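Iruna Built-In Wall Unit with Desk and Drawer Base

White open shelving, work surface and drawers in one run
Made to order by Gernis
Lead time, price and delivery area on request

Overview

The Iruna is a fitted wall unit for rooms that need storage and a place to sit down and write, without a separate bookcase, desk and chest taking up three stretches of wall. Open cubbies go up the wall. A work surface runs underneath. A drawer base sits under the work surface. Every part is finished in the same white, and the shelving is fixed to the wall.

We sell it mostly to people fitting out a den, a reception area or the end of a large living room. It also goes into small offices. The drawer base can be placed at either end, so the knee space falls where you want it.

The current version replaces the Ueda unit, which had a fixed drawer base on the left only. Parts are not shared between the two. If you have a Ueda and need a replacement drawer front, contact us with the order number from your invoice and we will check old stock.

What is in the set

Shelving section, open front, with fixed uprights
Work surface
Drawer base, four drawers
Wall fixings for solid walls
Touch-up paint, one small pot
Fitting sheet

Glass-paneled doors are sold separately. They use the same hinges as our older cabinets and can be added after the unit is installed, as long as the uprights were drilled for them at the factory. Tell us when you order if you think you may want doors later. Drilling on site is possible but takes longer and we charge for the visit.

Shelving

The cubbies are open at the front and closed at the back. The back panel is painted to match, so the wall behind does not show through and does not need to be finished before fitting.

Shelves are fixed. We get asked for adjustable ones, and we do make them for the Nultov range, but in the Iruna the shelves tie the uprights together and cannot be moved. If you have tall folders or a printer to house, measure them first and put the sizes on the order form. We can change the spacing of the rows before the unit is cut.

Each shelf will take an ordinary row of books. For heavy reference volumes or record boxes, ask for the thicker shelf. It adds a little to the price and is hard to spot once the unit is up.
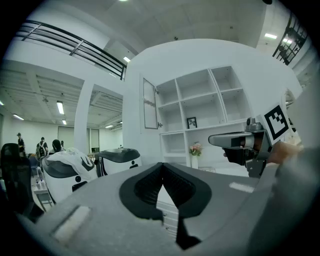
White shelving with a small framed picture and pink and peach flowers

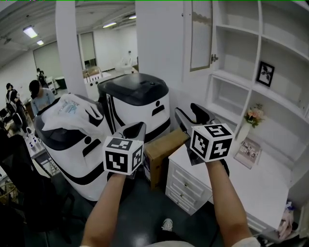 Can the drawer base be fitted after the rest of the unit?

The drawer base can be added later, provided the work surface was ordered with the support rail. The rail carries the load while there is no base underneath. When the base arrives it slides in under the surface and is screwed up through the top from inside the upper drawer space. Order the two together if you can, so the paint comes from the same batch.

Drawers

The four drawers have raised panel fronts. They run on metal slides and come out fully, so you can get to the back without emptying the front. To remove a drawer, pull it out as far as it goes, press the catch on each slide and lift. Put it back by lining up both slides and pushing until it clicks.

Drawer interiors are unpainted and sealed. Liners are not supplied. A divider tray for pens and cards is available and fits the top drawer only.

Work surface

The surface is painted and then given two coats of clear finish. It holds up to everyday writing and laptop use. Hot mugs will mark it – use a coaster. Do not use it as a cutting surface.

A cable hole can be added at the back, on either side. There is no charge if it is on the original order.

Installation

Fitting is included within our delivery area. One fitter needs a clear floor in front of the wall and a power outlet close by. Please take down anything hung on the wall beforehand and move rugs out of the way. Baseboards can stay in place. The fitter will notch the uprights around them.

The unit must be fixed to a solid wall or to studs. Hollow wall anchors alone are not enough for the shelving section. If you are not sure what your wall is made of, send us a photo of an outlet box with the cover off and the power switched off at the panel.

If you are fitting it yourself, start with the drawer base and get it level before anything else. The surface goes on next and the shelving last. Leave the screws slightly loose until all sections are lined up, then tighten from the bottom.

Care

Dust with a dry cloth. Wipe marks with a damp cloth and a drop of dish soap, then dry. Avoid scouring pads and bleach. For chips, stir the touch-up paint well, apply a thin coat with a fine brush and let it dry overnight before deciding if it needs another.

Fresh flowers are fine on the shelves, but put a mat under the vase. Water left standing on a painted shelf will lift the finish at the edges.

Ordering

Send wall width, ceiling height and the side you want the drawers on. A rough sketch is enough. Kohei Ikeda in our workshop checks every drawing and will call if a size looks wrong. Nothing is cut until you have signed the final drawing.

Orders placed in January are scheduled after the workshop's yearly shutdown.

Related items

Nultov adjustable bookcase
Glass-paneled door, single
Divider tray for top drawer
Touch-up paint, white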